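Misisent Bench Notes
Gallery: Grinder strip, clean and reset
Home / Galleries / Coffee bench / Grinder

May 2018

Regular service of the bench grinder in the Tadham room. It covers unplugging, emptying, brushing out, refitting the upper burr and finding the setting again. Captions give the step and any value worth keeping. Weights are in grams, from the Zaden bench scale. The coffee throughout is the Magalhães medium roast, one batch, bag opened the same morning.

The grinder is a domestic electric burr model with a gravity-fed hopper and a catch cup under the spout. Settings quoted are ours and will not carry over to another unit, even one of the same make.

1. Before starting
Plug out of the wall, cord coiled and put where it can be seen from the working position. The switch alone does not count as isolation.

2. Bag and scale
Bag weight at the start, 452 g. Scale zeroed with the empty cup on it, then checked with the brass weight.

3. Emptying the hopper
Beans tipped back into a bowl. A few always stay in the neck and have to be worked loose with the handle of the brush. Do not turn the grinder upside down to get them out. Fines drop into the switch.

4. Hopper, wiped
Dry cloth first, then a cloth with a little dish soap, then dry again. Clear plastic scratches easily and the scratches hold oil, so no scouring pads. Hand washing only. A dishwasher will craze this plastic within a few cycles.

5. Oil film
Brown film on the cloth after one pass. Normal for a month of medium roast. Darker roasts leave two or three times as much and the interval should be shortened to suit.

6. Upper burr out
Lifts straight up once it is free of its seat. If it sticks, rock it slightly. Do not pry against the edge.

7. Upper burr, cutting face
Edges still sharp under the loupe. Packed fines between the teeth near the outer ring, almost none toward the center.

8. Brushing
Stiff nylon brush, always outward. Metal brushes take the edge off the teeth. A wooden toothpick clears what the brush leaves.

9. Grinding chamber
Vacuum with the narrow nozzle, brush, vacuum again. Three passes gave a clean chamber. No water at any point below the hopper.

10. Chute
The worst part of the job. Stale grounds pack against the upper wall of the chute and do not come out with air alone. A pipe cleaner bent into a hook reaches the corner.

11. What came out
Fines and broken pieces collected on a sheet of paper. Not weighed this time. The paper goes in the compost along with the contents.

12. Threads
Threads and seat wiped with a dry cotton swab. A single particle here will tilt the burr enough to be heard when the motor starts, and the grind will come out uneven long before the cause is found.

13. Upper burr refitted
Marks lined up, pressed down by hand until it stops. No tools. If it stands proud, take it out and clean the seat again.

14. Hopper refitted, empty
Left empty for the first run. The sound of the burrs is much easier to judge without beans on top of them.

15. First run
Plugged in, coarse end of the range, two seconds. Even note, no scrape. Then one step finer at a time with a short run at each. A light chirp marks the point where the burrs start to touch, and the working range begins a little way back from it.

16. Log sheet
The counter on the sheet stood at 1741 doses at this service. Burr replacement is planned for 2000 or for the first service where the edges look rounded, whichever is sooner. The November service was done at a lower count than intended and the interval has been corrected.

17. Seasoning dose
A small handful of old beans through the clean burrs, discarded. The first grounds after a full clean are always inconsistent and should not be used to judge a setting.

18. Setting for the filter pot
Start coarse and come down. Adjusting toward fine with beans held between stationary burrs can jam the adjustment, so smaller moves are better than one large one. Keep a hand on the body during any adjustment, as a light grinder will walk across a smooth table when the dial is stiff. 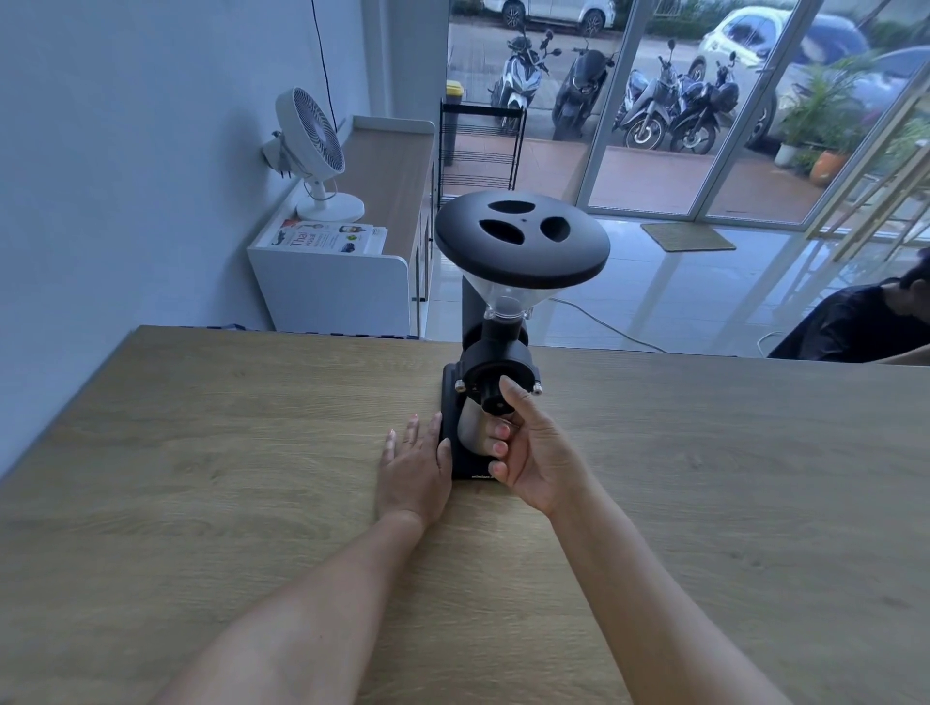
Once the setting feels close, grind one full dose and spread a pinch on white paper. For the filter pot the target is a particle like coarse sand, with little dust. If dust sticks to the paper when it is tilted, go one step coarser and repeat. If the brew runs through fast and tastes thin, go one step finer. Change the grind or the dose between brews, never both, or the result cannot be read.

19. Catch cup
Empty it fully between test doses. Grounds left in the corner of the cup carry over into the next sample and hide a small change of setting. Static makes this worse in dry weather. One drop of water stirred into the beans before grinding reduces it, and more than a drop does harm.

20. Test brew
Water poured, 491 g, one slow pour after the bloom. Total time was inside the usual range on the second attempt. The first ran fast and was poured away.

21. Retention check
Dose weighed in, grounds weighed out. The difference after cleaning was too small for this scale to show. Before cleaning it was clearly visible on the display. The gap closes up again over the first dozen doses as the chute takes on its normal coating, and a reading taken right after service should not be logged as typical.

22. Setting recorded
Written on the log sheet with the roast and the bag date. The old setting was crossed through but left legible. After this service the dial reads slightly finer for the same cup, the usual result of a clean seat.

23. Bench cleared
Table brushed, then wiped with a damp cloth along the grain. Loose grounds left under a base act as grit and will mark the surface. Oil spots come up with soap if they are caught the same day.

Materials for this set
Nylon brush, stiff
Pipe cleaners
Wooden toothpicks
Cotton swabs, dry
Lint-free cloths
Dish soap
Hand loupe
Vacuum with narrow nozzle
Zaden bench scale

Notes on intervals
Hopper: weekly, or with each change of coffee.
Chute: every two weeks.
Burrs and chamber: monthly in normal use.
Full reset of the setting: after any removal of the upper burr, even if the dial has not been touched.

Rice is not used for cleaning here. It is harder on the motor than coffee and leaves starch in the chamber. Grinder cleaning tablets are acceptable between services but do not reach the upper wall of the chute, and they are no substitute for taking the burr out.

Corrections
An earlier version of caption 13 said the hopper should be filled before the first run. Follow caption 14.

Previous gallery: Kettle descaling, Tadham room
Next gallery: Filter papers, rinsed and unrinsed
Back to Coffee bench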